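Visitor FAQ: Bed-Making Demonstration, Open Day at Drumau

Posted 2026-05-12 by Tumaini Kinyua
8 comments

The questions below are the ones we receive most often by email and at the front desk. Answers apply to the open day only. Group visits by schools and trade partners are arranged separately and follow a different schedule.

What is being demonstrated?

A two-armed robot handles bedding on a full-size bed in a furnished room. The main task is duvet placement: find two corners of the near edge, grip them, lift the edge clear of the mattress, and lay it back down flat. A second task, straightening a cover that has been left crumpled, is run when time allows.

The robot does not change pillowcases. It does not strip the bed. Fitted sheets are put on by staff before the session.

Where is it held?

In the ground floor apartment at the Drumau building, Pindville. Follow the blue floor tape from reception. The apartment is on the left after the second set of fire doors. Parking is behind the building and the entrance is on the same side.

When do sessions start?

The first session starts at 9 in the morning. Sessions then run on the hour until mid-afternoon, with a break at noon for battery service and to reset the room. A session takes 21 minutes if no grip is lost. If a grip is lost, the operator decides whether to restart the cycle or continue from the current state, and the session may run over.

How many people can attend each session?

Eight. The viewing area is a marked strip along the wall and does not hold more. Booking is by time slot. If you arrive after the door is closed you will be moved to the next slot with space.

Is the robot autonomous or is someone driving it?

Both modes are shown. In the first part, an operator controls both arms from a console in the next room. In the second part, a learned policy runs the same task with the operator supervising. The status light by the door is white for operator control and green for policy control. Please check the light before asking, as the motion looks similar in both modes.

Why bedding?

Cloth does not hold a shape. A controller written for boxes or bottles can assume that the object it saw a second ago is still the same size and in the same pose. With a duvet, each contact changes the geometry. The near edge may be folded under, the corner may be hidden, and the filling shifts inside the cover. Duvets are also large compared with the reach of the arms, so the robot has to work with the part it can get to.

The second reason is demand. Stovance, which supports the apartment project, manages short-stay housing, and room turnover was the first job they asked us to look at.

What does the robot use to find the corners?

A head camera gives the wide view of the bed. Small cameras at the wrists give the close view during approach and grip. The wrist views are narrow and often mostly filled with cloth, and they blur when the arm moves fast. The policy takes all views together. No markers or tags are sewn into the duvet.

Does the shadow of the robot on the sheet cause problems?

It did in early tests. With a strong light behind the robot, the dark shape on white cloth was sometimes treated as a fold. The training set now includes recordings made under direct light, and the room lights are left as they are during sessions. We do not close the blinds for the demonstration.

How hard does it grip?

Grip force is limited in software to a value that holds a cotton cover without marking it. The limit is set per fabric. Visitors may feel a sample cover and a used fingertip at the table in the hallway. Fingertips are a wear part and are changed on a fixed schedule.

What happens if the cloth slips?

The arm that lost the corner stops. The other arm holds its position and lowers after a short delay. Under policy control, the robot may attempt one new grasp. If the second attempt fails, control passes to the operator. Slips are normal and will probably be seen during your visit.

Why is the motion so slow?

Speed is capped for sessions with visitors in the room. The cap also helps the cloth. A fast lift pulls air under the duvet, and it then floats and lands in a different place than planned. Moving slowly costs time but makes the landing more repeatable.

Does it work with any duvet?

No. Covers tested so far are plain and light in color. Heavy winter duvets exceed the payload at full arm extension. Patterned covers are planned for October, when the next round of data collection begins. Weighted blankets are not supported.

Can I try the console?

Yes, after the last session of the day, on request. Each turn lasts 8 minutes. You must complete the short briefing first and be at least 16 years old. Remove rings and watches before putting on the control gloves. The arms are held in a reduced workspace during visitor turns.

Is it safe to stand close?

Stay behind the marked line. The line is set beyond the full reach of both arms plus a margin. There is an emergency stop at the console, one at the door, and one carried by the floor supervisor, Hafþór Þrastardóttir. Do not step over the line to pick up anything you drop. Tell the supervisor and the arms will be paused.

May I take pictures?

Yes, without flash. Flash affects the head camera. Please do not photograph other visitors or the console screens. A few views of the duvet task follow.

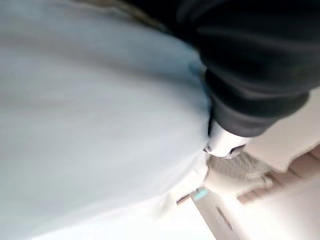
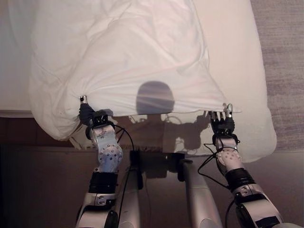
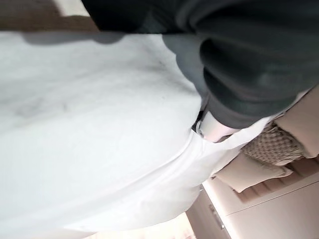 Are recordings made during the sessions?

Yes. Camera streams and joint data are stored for every session and are used for training and fault analysis. The head camera is aimed at the bed, and the viewing strip is outside its normal field of view. If a visitor does appear in a recording, that portion is deleted. Audio is not recorded.

Who built the hands?

The hands are supplied by Rätsep and are used without changes to the mechanism. Wrist wiring and camera mounts were made in our own shop. Questions on price or delivery of the hands should go to the supplier, as we do not resell hardware.

Can the software be licensed?

Not at present. The bedding policy is tied to this robot and this camera layout. A technical note on the corner detection method is available at the hallway table in printed form, or by email on request.

Is the apartment accessible?

Yes. The route from the parking area is step-free and the viewing strip is wide enough for a wheelchair. Let us know when you book and a place at the end nearest the door will be kept clear. The robot produces a steady fan noise and an alert tone at the start of each cycle. Ear protection is not required but is available at reception.

Do I need to bring anything?

Bring your booking confirmation, printed or on a phone. Bags larger than a small backpack are left at reception. Closed shoes are required in the apartment.

What if a session is canceled?

Hardware faults are the usual cause. Confirmed visitors receive an email and may choose another slot on the same day or a place at the October open day. Travel costs are not refunded.

Contact: visitor desk, Drumau, Pindville
© Drumau. All rights reserved.
Back to top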